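Course handout, Unit 7: Safe practice for two-arm mobile robots in furnished rooms

Lurkville Technical Institute, Robotics Practice course. Read before the first floor session in December. The written rules of the Flidstead laboratory apply at all times, and where this handout and the posted laboratory rules differ, the stricter one governs.

## 7.1 Scope

These notes cover work in which a robot with two arms handles household objects on ordinary tables while people are nearby. They do not cover fenced industrial cells, which were treated in Unit 2. A fence keeps people out of the reach of the machine. In a furnished room there is no fence, and the same protection has to come from distance, speed, force limits, and the conduct of the operator.

Students should use the following terms in their reports.

- **Reach envelope:** all points that any part of the robot can touch, including elbows, cables, and a held object.
- **Working side:** the side of the robot toward which the arms extend.
- **Protective stop:** a stop ordered by the control system. Motion may resume after a reset.
- **Emergency stop:** a stop ordered by a person. Motion may resume only after the cause has been found and written in the log.

## 7.2 Before power is applied

1. Walk the full reach envelope. Tables, stools, and bins may remain if they are part of the task, but their positions must be entered on the room sheet.
2. Check each arm from base to fingertip. Covers must be closed and all screws present.
3. Follow every external cable by hand. A cable needs enough slack for the full range of the wrist, and no loop may be able to catch on a table corner or on the other arm.
4. Confirm that connectors at the wrist are fully seated. A loose gripper plug is the most common fault reported in the Ruveo exercises.
5. Test the emergency stop from the place where the operator will stand. A test made from another position does not count.

The checklist is signed once per session and again after any change of gripper.

## 7.3 Speed and force

For floor sessions the arm speed is limited to 70 percent of the course default whenever both arms are active. The limit is set in the controller by the instructor. Students may lower it and may not raise it.

Grip force is set for the weakest object on the table. If a task includes both a mug and a thin plastic bowl, the bowl decides the setting. Groups that want a different force for each object must submit the values with their plan and show that the change takes place before contact.

## 7.4 Shared space between the arms

Collision between the two arms is a planning error and is graded as one. Each plan must state which arm has priority in the region both can reach. The Kazemi convention, used throughout this course, gives priority to the arm that is holding an object. If both or neither are holding one, the right arm moves first and the left arm waits outside the shared region.

An idle arm should be held clear of the table surface with its fingers away from people. It remains powered and must be treated as able to move at any moment.

## 7.5 Objects on the work surface

Tableware should be set out in the way people use it. Bowls stand close to mugs, and forks and spoons lie flat where they are hard to grasp. A plan that works only when objects are spread far apart does not meet the requirement.
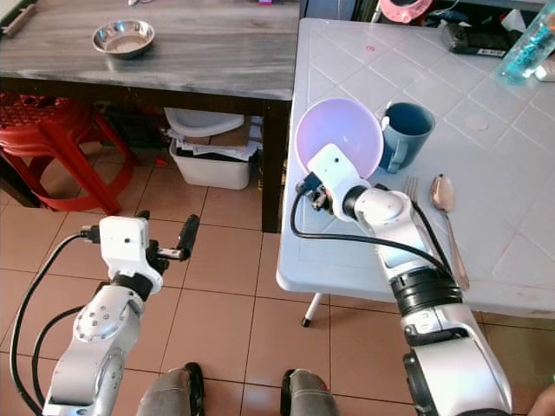
Items that are not part of the task are permitted, provided they are listed on the room sheet and the robot is not expected to touch them. Open liquids, glass, and knives are not permitted in this unit. Flatware is to be approached from above at reduced speed, and the fingers must not press against the tabletop after contact has been detected.

## 7.6 People in the room

The operator stands outside the working side and has the emergency stop within reach of one hand. Any other person present, seated or standing, must be told before motion begins. If an arm or leg enters the reach envelope, the operator calls "hold" and stops the robot. The operator does not wait to see whether the person will move away.

Long hair is tied back. Lanyards and loose sleeves are not worn within the envelope, even when the robot is stopped.

## 7.7 Records

Each group keeps one log. Entries are made during the session and must include every stop of either kind, every dropped object, and any contact with furniture. A session log with no stops is acceptable if it is accurate.

The written report for this unit is limited to about 2000 words, excluding the room sheet and checklist, which are attached as signed. Reports without a signed checklist are returned ungraded.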